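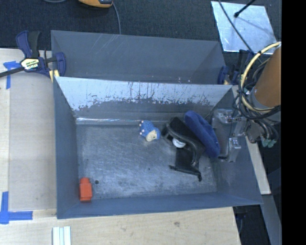

Chapter 7
Picking Things Out of a Bin

In this chapter you will:
- plan a bin picking job for your team's arm
- choose a set of test objects and keep a proper record of attempts
- set up a work area so that results from one day can be compared with results from the next
- work out a success rate and say what it does and does not tell you

Before you start, you should have finished the calibration exercise in Chapter 5 and have a gripper that opens and closes on command.

7.1 Why a bin is harder than a table

In Chapter 6 your arm picked up a block from a flat, open surface. The block was always the same, it sat in a known spot, and there was nothing nearby to bump into. Most teams got that working within two or three lessons.

A bin changes the job in several ways. The walls limit the directions the gripper can come from. An object lying against a wall can only be reached from above or from the open side. If the fingers are wide, there may be no room for one of them between the object and the wall. Objects also lie against each other, so a gripper that closes on one may push another, and the next pick starts from a layout that no one chose.

Metal bins bring a problem of their own. A shiny floor or seam reflects light, and a camera may record the bright patch as if it were part of an object. Scratches and worn paint can do the same thing. Teams that use a simple colour threshold usually find this out on the first day.

Finally, the objects differ. A hard plastic block keeps its shape when it is squeezed. A fuzzy or soft item folds, and the place where you grip it matters a great deal. A thin flat panel may be easy to hold by its edge and impossible to hold by its face.

7.2 The Nenside project

The examples in this chapter come from a senior robotics class at Nenside, taught by Iraís Ponce. The class was split into two teams, called Rashti and Asham after the names the students had given their control programs. Both teams shared one arm and booked it in turns. Their task was to lift single objects out of one bin and release them in the one beside it.

The class made 1000 attempts over the term. Of these, 672 ended with the object released in the second bin. You will use these figures again in Section 7.5.

Team Rashti wrote its program to look for the highest point in the bin and close the gripper there. Team Asham had its program look for an edge with clear space on both sides. Neither method was better for every object. Rashti's did well when the objects were piled up and poorly with flat pieces. Asham's was slower, and it often refused to try anything lying near a wall.

An extract from the class logbook:

"Saturday, January 26, 2019. Extra session, both teams. Clamps checked before start. Asham ran first. Hedgehog picked on second try, first try slid off the back. Black piece refused by program every time until we turned it by hand. Stopped for lunch. Rashti ran after. Found that the left clamp had been loosened and not done up again, so the morning runs are marked with a star and left out of the totals."

Notice that the students wrote down the loose clamp and set those runs aside. They could have kept quiet and had a larger total. A record that includes its own problems is worth more to the next person who reads it.

7.3 Setting up the work area

Read all of these steps before you begin.

1. Place the bins side by side within reach of the arm. Move the arm by hand, with the power off, to each corner of both bins.
2. Clamp the bins. If a bin shifts by even a small amount, every stored position will be wrong.
3. Mark the position of the bins on the work surface with tape. Use a colour that stands out from the surface.
4. Check the cables. Move the arm through its full path at the slowest speed and watch for any cable that pulls tight or catches on a rim.
5. Fix the camera in place and take one picture of the empty bins. Save it with the date in the file name.
6. Find the emergency stop. Every member of the team must press it once and see the arm halt.

Keep hands out of the bins while the arm has power. If an object needs to be moved, stop the arm first and say aloud that you are reaching in.

7.4 Choosing test objects

Your set should include at least one object from each of these groups:

Hard and regular: a plastic block, a small box
Hard and irregular: a moulded part, a toy figure with a bumpy surface
Soft: a rolled sock, a piece of felt
Flat or thin: a lid, a plastic panel

Do not use glass, anything with a sharp edge, or anything heavier than the limit written on your gripper. Give each object a short name and use the same name every time. The Nenside class lost 196 entries from its totals when two students used "blue one" for different things.

Activity 7A

With your team, collect your objects and lay them on a bench. For each one, write down where you would hold it using only your thumb and one finger. Then place it in a corner of the bin and try again. Record any object for which your answer changed.

Keep this sheet. You will need it when you write your grip rules in Section 7.6.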